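Prondstead Interfaith Fellowship
Members' Newsletter, May
By Rainer Oltmanns

Restoring the Burial Ground at Stokberg: Progress and Next Steps

The Fellowship is pleased to report to its members and supporting congregations on the work at the old Jewish burial ground at Stokberg, which entered its second phase this spring. Members will recall that the first phase dealt with the boundary wall and the drainage along the north side. The present phase concerns the stones themselves and the records that belong to them.

The burial ground served the families of Stokberg and the neighboring villages until the congregation was dispersed. Those who were able to leave went abroad, and many who remained were deported and did not return. For decades afterward the ground was left without regular care. Grass and ivy covered the lower rows, and a number of headstones fell or were moved from their places. The town has kept the gate locked for safety, and families who wrote asking to visit were often told that the path could not be used.

Under the agreement signed with the town, the Fellowship may now enter the ground throughout the year. All work is carried out in accordance with Jewish law and under the guidance of a rabbinical adviser. No grave is opened or disturbed, and no digging takes place below the level of the fallen stones. Work stops well before sunset on the eve of the Sabbath and on all festivals. Members who join a working party are asked to respect these rules in full, including the request that men cover their heads on the grounds.

To date, 300 headstones have been cleaned with water and soft brushes. Chemical cleaners are not used. Where a stone has broken, the pieces are laid together flat on a bed of gravel until a mason can examine them. Several inscriptions that were thought to be lost have been read again in low morning light, and the Hebrew text of each has been copied by hand and checked by a second reader.

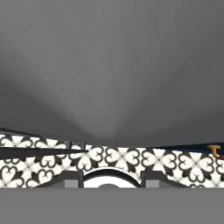 The copied inscriptions are being joined to the register kept at Dramani. This register contains 3438 entries of births, marriages, and deaths, and it remains the fullest record of Jewish life in the district. The archive at Dramani has kindly allowed the Fellowship to make a reading copy. Families who believe they have relatives buried at Stokberg may now write to the office with a name and, if possible, a year of death. Spellings varied a great deal between the Hebrew, German, and local forms, and inquirers are encouraged to list every form known to them.

The Fellowship wishes to state plainly why it regards this work as a duty. The prophet Isaiah speaks of "a place and a name" to be given within the walls of the Lord's house. Christian members of the Fellowship have come to read that verse with sorrow, knowing how many churches were silent when their neighbors were taken away. The care of a cemetery does not repair that silence. It is offered in repentance and in friendship, and it is done at the invitation of the descendants, whose wishes come first in every decision.

A service of remembrance will be held at the gate when the present phase is complete. Psalms will be read in Hebrew and English, and Kaddish will be recited by members of the descendant families. The congregation at Sundham has offered to receive overnight guests in its parish house – those who need a ground-floor room should say so when they write.

The cost of the mason's work has been set at 3000 euros, of which 1000 has already been given by the Sundham congregation. Gifts toward the remainder may be sent to the Fellowship office and should be marked "Stokberg stones." Receipts are issued for all gifts, and a full account will be printed in the autumn newsletter.

Members are also asked to remember the descendant families in prayer, especially those who are elderly and may be making the journey for the first time.

You are receiving this newsletter as a member or friend of the Fellowship. To change your mailing preferences or unsubscribe, please contact the office.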